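Gastlow Gudus Gripper Kit, Rev 2

Parts and hardware for one segmented-finger gripper, sized for a bench arm or a rail-mounted arm in a home shop or shared workshop. Designed by Chin-lung Lai at the Corndale workshop. Sold as a kit. Arm, controller and camera are not included.

Status: in stock
Ships from: Arroyo warehouse
Page updated: Sunday, July 20, 2025

Overview

The fingers close through plates and linkages at the base. Each finger wraps until its segments meet resistance, then holds. There is no force sensor in the finger. Grip is limited by motor current, set in the controller. Builders who need a fixed parallel grip should look elsewhere – the Gudus fingers follow an arc and will shift a flat part as they close.

Rev 2 replaces the press-fit hinge pins with removable ones. Fingers from the first revision do not fit the new bracket. Brackets bought before March can be returned for exchange if the screw holes are unmarked.

Specifications

Weight, assembled: almost 200 g without cable
Maximum opening: 103 mm, tip to tip
Fasteners: 19, spares bagged separately
Finger finish: matte dark gray
Drive: single motor, not included
Tools required: hex drivers, flush cutters, small arbor press or vise

Assembly notes

Build the bracket first and leave the plate screws a half turn loose. Install all hinge pins, cycle the linkage by hand, then tighten. If a finger drags, back off the nearest plate screw before filing anything. Thread locker goes on the plate screws only.

Route the motor lead along the arm with slack at the wrist. On rail setups, keep it clear of the carriage travel. Power off and lock out the arm before putting hands near the fingers, including during cable work.

Replacement parts ship individually. Order by part number from the packing list; the finger segments are not interchangeable.

Wrist cameras can be fitted to most arms behind the bracket, with the lens facing past the fingers. Expect the gripper to block a good part of the view. With the camera inverted, as on this build, the fingers take up most of the left side, and the silver screws and hinge pins stay visible for a quick check between runs. Rotate the feed in software if the operator needs it upright. Work lights also need attention – tubes in direct view will come out as solid white bars, so set exposure with the lights on.

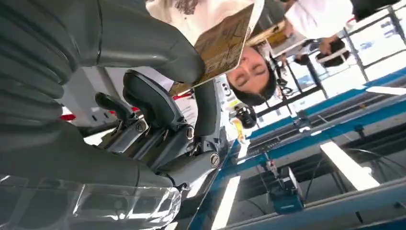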